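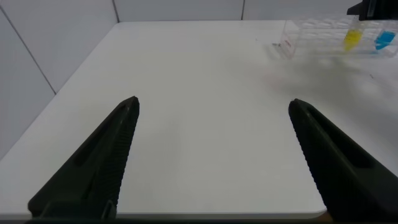 How do I clean cloudy acrylic without ruining it?

Posted by Mollel, January 12, 2020

Hello everyone, and thank you in advance for your patience with a long post. I have a clear acrylic spice stand that I bought in April, and I love it, but it has gone hazy along the top where I wipe it down every night. I used a blue glass spray from under the sink and a paper towel, the same as I do for the windows. Now there are fine lines all over it, and when the sun comes in it looks like a frosted shower door. Is it done for, or can I bring it back? I'd rather not buy another one if I can help it.

3 replies

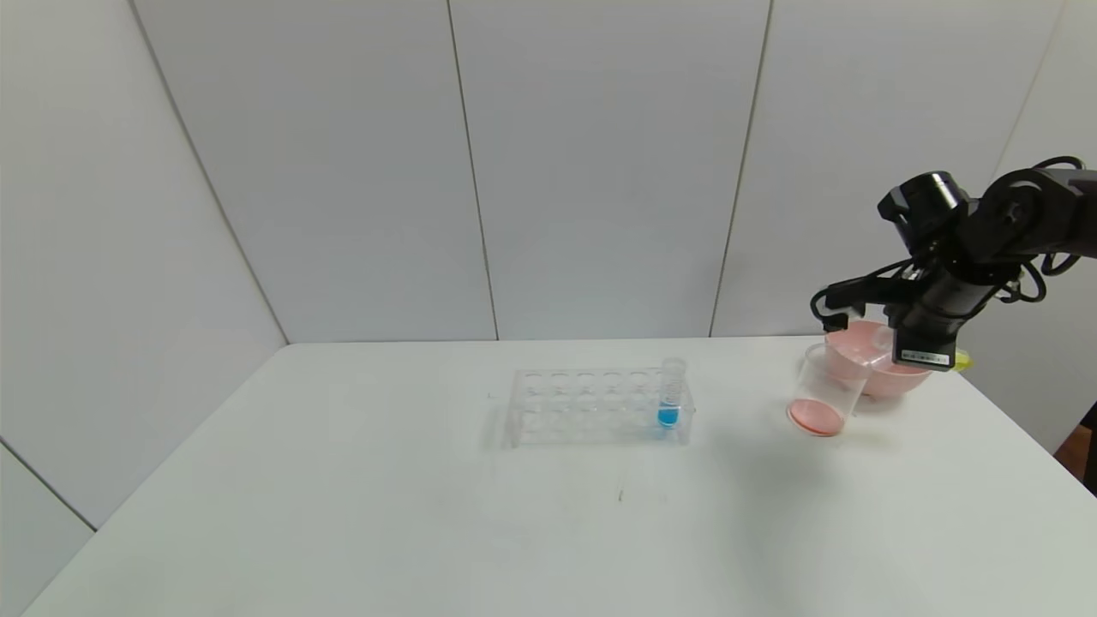 Rin Okabe
Member, 613 posts

Oh, don't throw it out yet! I did the very same thing to a cake cover years ago and I still use it. Check the label on your spray first. If it has ammonia in it, put it back under the sink and keep it for the windows. Rinse the stand under lukewarm water so any grit floats off, then wash it with a drop of dish soap and a soft cloth (an old T-shirt is lovely for this) and pat it dry.

For the fine lines, get a plastic polish from the hardware store and rub it in small circles with very light pressure. It took me 2 evenings and a good deal of tea, but most of the haze came off. Deep scratches need sanding, and I have never been brave enough.

Yin

toothpaste works. the white kind not the gel

Weltent

I'd be careful with toothpaste, Yin, some of them are pretty gritty and you can end up with a dull patch. Try it on the bottom first. Also skip the dishwasher, mine came out with little cracks at every corner after one run.
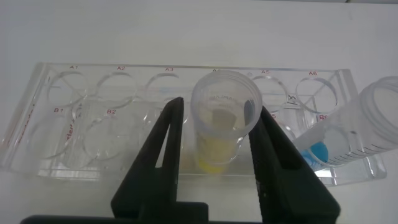
Can I use rubbing alcohol to get a sticker off acrylic?

Better to leave the alcohol alone, as it can cause tiny cracks. Rub a little cooking oil into the sticker, let it sit for 9 minutes or so while you do something else, then roll the glue off with your thumb and wash with dish soap.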